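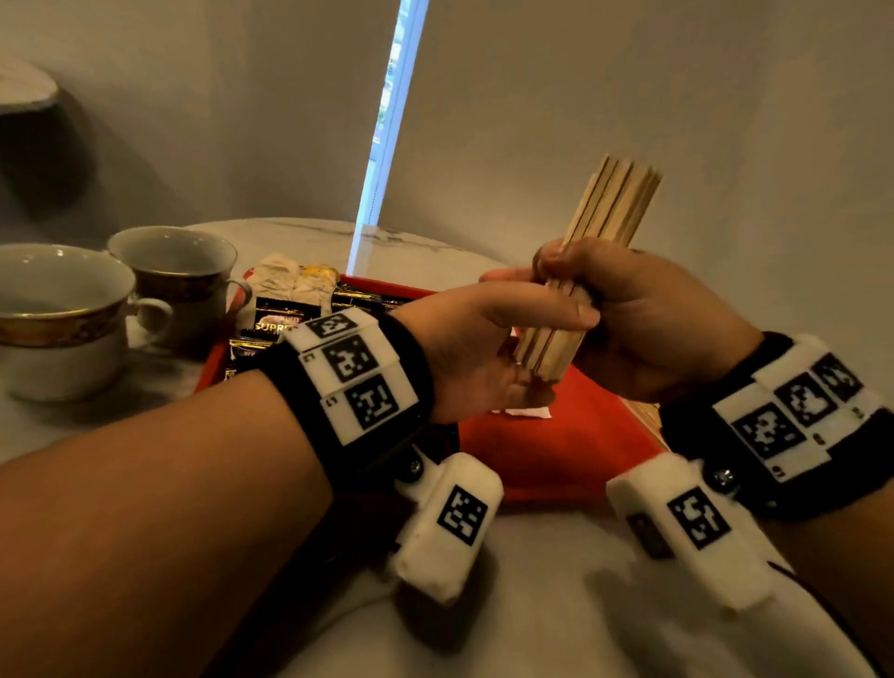 Fig. 4. Wooden sticks held upright by hand, tray station.

Category: Workplace Guides > Service & Hospitality
3 min read | 38 shares | 2 comments

Section 4. Resetting a drinks tray with the Nelanik system

Metico's sales sheet says Nelanik takes over the tray reset. Read this section before you change anyone's hours. At our Malabanan site the robot places cups and sachets, and a person still does the steps below.

1. Pause the robot at the wall panel. Wait for the amber light.
2. Take everything off the tray.
3. Wipe the tray with a cloth, corners first. Crumbs under a sachet will make the robot miss its pick.

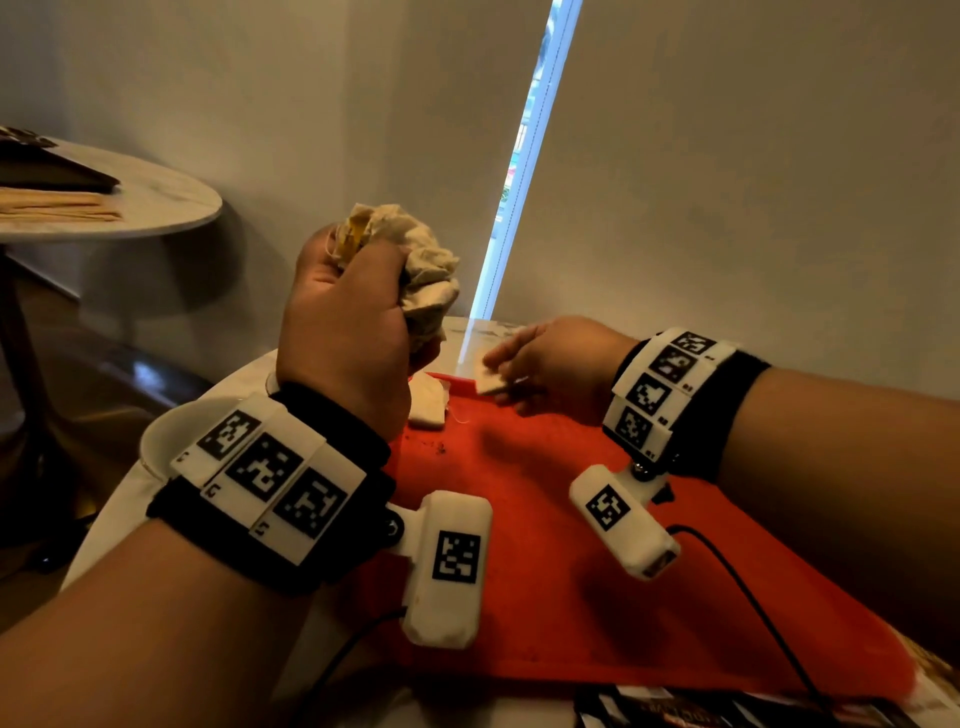
4. Check the back rim as well. Nelanik reads scraps of paper as sachets and will try to pick them up for 30 seconds before it gives in and calls you.
5. Stand the wooden sticks on end and square the bundle. The robot can't do this, and the "smart bundling" update promised for January hasn't reached us.
6. Refill the sachets, stand clear and press Resume.

CAUTION: Keep your hands off the tray whenever the light is green.

Note: The panel logs steps 2 to 5 as "idle time." They are work. Write them on the paper sheet until Fasard changes the report. Thịnh Hồ has asked them 2 times and got a form letter.

Note on staffing: The old job was one person at one table. Now the same person covers several and gets called over by a beeper. Haris Vasić keeps the beeper log, so report false calls to him by the end of your shift.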